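How an Ultrasound Scan Shows a Baby Before Birth

A baby grows inside a part of the mother's body called the uterus. Light does not pass through the body well enough for an ordinary camera to see in. Sound does, so doctors use sound.

An ultrasound machine has a handheld part called a probe. The probe sends out sound that is too high for people to hear. Some of the sound bounces back when it meets a change, such as the edge of a bone. This returning sound is an echo. The probe picks up the echoes, and a computer measures how long each one took. A longer time means the edge is deeper inside.

The computer turns the echoes into dots on a screen. Strong echoes make bright dots. Bone looks white, and the fluid the baby floats in looks black.
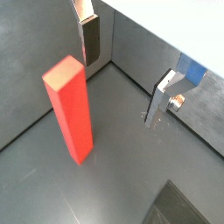 An ordinary scan shows one thin slice at a time. The shape of a slice depends on the direction in which it is taken. Take the tall red block: a slice straight across it is a small square, but a slice along its length is a rectangle, roughly four times as long as it is wide. A baby's thigh bone works the same way. Cut across, it is a small spot - cut lengthwise, it is a line that can be measured.

At 11 weeks of pregnancy, the baby is measured from the top of the head to the bottom. Later, the head, belly and thigh bone are measured instead. The computer uses these numbers to estimate weight, for example 2,000 grams or 3,000 grams. The estimate can be wrong, so the baby is weighed again on a scale after birth.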